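Visit report: simulation open day at Plalgate

Filed by Slamet Santoso after the visit on May 9, 2024

Mercy Magesa and I went to the open day at Plalgate, where the Solanki group collects examples for its navigation and reaching models. We went because our own project at Gandstead is short of indoor examples and we wanted to see how another group gathers them in simulation before we commit to a plan.

Arrival and introduction

We signed in at the front desk and were given badges and a one-page schedule. There were 3 sessions: a talk, a collection session and an hour for questions. The talk covered how the group got started. Their first model was trained on recordings from a real building, and it did poorly in any room it had not seen. They moved most of the collection into rendered rooms after that and kept the real building for testing.

An example, as they use the word, is one short run by an operator, from the start signal to the stop signal, saved with the camera views, the control inputs and a sentence saying what the operator was asked to do. A run without a sentence is thrown out. The target for one operator is 100 saved runs a day, and the speaker said that new people take a while to get there.

The collection session

We sat behind two operators for most of the morning. Each had a screen, a hand controller and a printed sheet of tasks. The operator reads the task, waits for the signal, drives to the place named and stops. A second person checks the run before it is saved. Visitors were allowed to ask questions between runs but not during them.

The task sheets name things in ordinary words, such as "the red chair by the table" or "the pots along the green wall." Mercy asked who writes them. The operators write the first version and the checker fixes anything that could mean two different objects. With several chairs of one color in a room, this comes up a lot.

All three views are rendered. 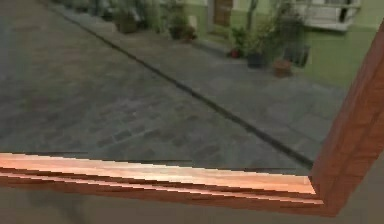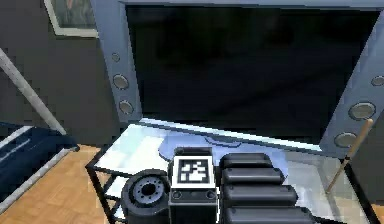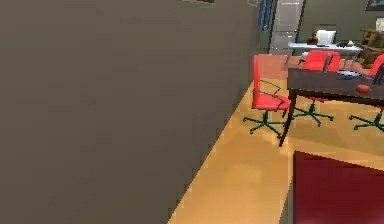

Checking and labeling

The checker plays each run back at normal speed and marks it keep, redo or discard. Keep means the operator did what the sentence says and stopped cleanly. Redo is for a good run with a bad sentence, so only the text is written again. Discard covers everything else, including runs where the operator changed direction several times while looking for the target.

We asked about the discards. Solanki used to delete them. Now they are stored in a separate folder, and a small portion is used to train a second model that sorts runs before a person sees them. The sorter is not trusted to discard anything by itself yet.

Glass, black screens and other shiny surfaces get extra attention. The group found that their depth estimates were worst there, and they now ask for more runs that pass close to such surfaces. Plain walls are a different problem. If too many saved views show little besides wall, the model learns very little from them, so the checker can send a run back for that reason.

Questions and answers

The question hour was busier than I expected. These are the points I wrote down:

Each new room gets 200 runs before it is added to the training set.

The lighting is changed between batches, and the furniture is moved only when a room is reopened.

Operators work for one hour and then switch places with the checker.

A visitor from Plollwood asked whether simulated examples carry over to a real floor. The answer was that steering carries over fairly well and picking things up does not.

The group does not share its raw runs, but it will share the task sheets and the checking guide.

What we would use at Gandstead

The checking step is the part I would copy first. We save everything now and sort it at the end of the month, and by then the operator has forgotten what the task was. Mercy would also like to try the redo mark, which would save us from repeating good runs over a badly worded sentence.

I am less sure about the daily target. Our operators have other duties and we could not keep up that pace with the people we have. We plan to start with 5 rooms and two operators, then look at the discard folder before adding more.

Mercy has asked Plalgate for the checking guide and will put it in the shared folder when it arrives.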